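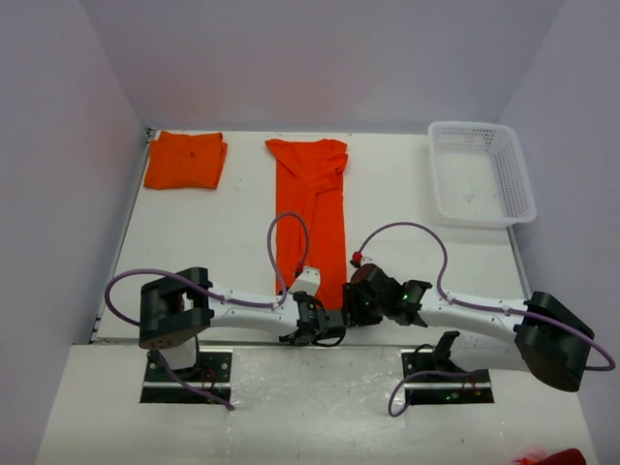

Wie lange dauert der Vergleich zweier Greiferpaare an der Zweiarmstation?
Einen Arbeitstag, wenn beide Paare bereits mit Adapterplatte und Anschlussleitung vorbereitet sind. Müssen die Adapter erst montiert werden, ist ein zweiter Tag einzuplanen.

4 Greifervergleich an der Zweiarmstation

Dieser Abschnitt gilt für die Greifer Endik und Kong an der Station Zemevard. Er setzt voraus, dass die Arme nach Abschnitt 3 referenziert sind und die Kamera über dem Tisch kalibriert ist. Stand: 27. Mai 2025.

4.1 Prüfgut

Verglichen wird an einfarbigen Textilien. Kräftige Farben heben sich von der weißen Tischplatte deutlich ab und erleichtern die Auswertung der Faltkanten. Helle oder gemusterte Teile sind für diesen Versuch nicht zugelassen.

Gefaltete Teile werden in der hinteren linken Tischecke abgelegt. Der gelochte Kunststoffkorb steht hinten rechts und darf während einer Versuchsreihe nicht verschoben werden. Das jeweils zu faltende Teil liegt mittig vor den beiden Armen.

4.2 Greifer wechseln

1. Station anhalten und Hauptschalter ausschalten.
2. Warten, bis die Anzeige am Steuergerät erloschen ist.
3. Steckverbinder der Greiferleitung lösen. Nicht an der Leitung ziehen.
4. Greifer abstützen, Flanschschrauben über Kreuz lösen und Greifer abnehmen.
5. Adapterplatte auf Grate und Schmutz prüfen.
6. Neuen Greifer ansetzen und Schrauben über Kreuz anziehen.
7. Leitung anschließen und in die Halteclips am Unterarm eindrücken.
8. Vorgang am zweiten Arm wiederholen.

VORSICHT: Die Arme sinken ohne Spannung ab. Vor dem Ausschalten in Parkstellung fahren.

Hinweis: Die Leitung benötigt am Handgelenk und am Ellenbogen eine freie Schlaufe. Eine zu kurze Schlaufe begrenzt die Drehung des Greifers, eine zu lange kann in den Arbeitsbereich des anderen Arms geraten. Nach jedem Wechsel beide Arme im Handbetrieb einmal durch den gesamten Bereich fahren und den Leitungsverlauf beobachten.

4.3 Parameter laden

1. Hauptschalter einschalten.
2. Im Bedienprogramm Tirkthorpe das Profil des montierten Greifers wählen.
3. Schließgeschwindigkeit für beide Seiten auf 80 Prozent stellen.
4. Haltezeit auf 700 ms stellen.
5. Nullpunkt beider Greifer setzen. Die Backen müssen dabei vollständig geschlossen sein.

Das Profil wird nicht automatisch erkannt. Ein falsches Profil führt beim Endik zu verfrühtem Öffnen, beim Kong zu einer Überlastmeldung.

4.4 Versuch durchführen

1. Textil mittig auslegen, Längsrichtung von der hinteren zur vorderen Tischkante.
2. Aufzeichnung starten.
3. Längsfaltung ausführen. Beide Greifer fassen die vordere Kante gleichzeitig.
4. Streifen quer falten und das Paket ablegen.
5. Aufzeichnung beenden und Ergebnis eintragen.
6. Mit dem nächsten Teil fortfahren.

Bildet sich am hinteren Ende ein Wulst oder steht eine Ecke seitlich ab, wird der Durchgang zu Ende geführt und mit dem Kennzeichen F versehen. Nicht von Hand nachglätten - der Durchgang ist sonst ungültig.

VORSICHT: Bei geringem Abstand der Greifer besteht Kollisionsgefahr. Den Mindestabstand im Profil nicht herabsetzen.

4.5 Auswertung

Gewertet werden Fehlgriffe, Faltkantenversatz und Taktzeit. Ein Fehlgriff liegt vor, wenn mindestens ein Greifer das Textil beim Anheben verliert. Der Versatz wird am abgelegten Paket gemessen, jeweils an der ungünstigsten Ecke.

Die bisherige Vergleichsbasis umfasst 2.582 Durchgänge. Der Endik fasst einzelne Lagen zuverlässiger, der Kong hält mehrlagige Streifen beim Querfalten besser. Für gemischte Wäsche liegt noch keine Empfehlung vor. Die Ergänzung ist für Juli vorgesehen.

Nach drei Fehlgriffen in Folge ist die Reihe abzubrechen. Greiferbacken reinigen, Nullpunkt neu setzen und die Reihe von vorn beginnen. Tritt der Fehler erneut auf, Backenbelag ersetzen (Abschnitt 6.2).

Rückfragen zu Profilen und Messblättern: Ilze Paju, Versuchstechnik.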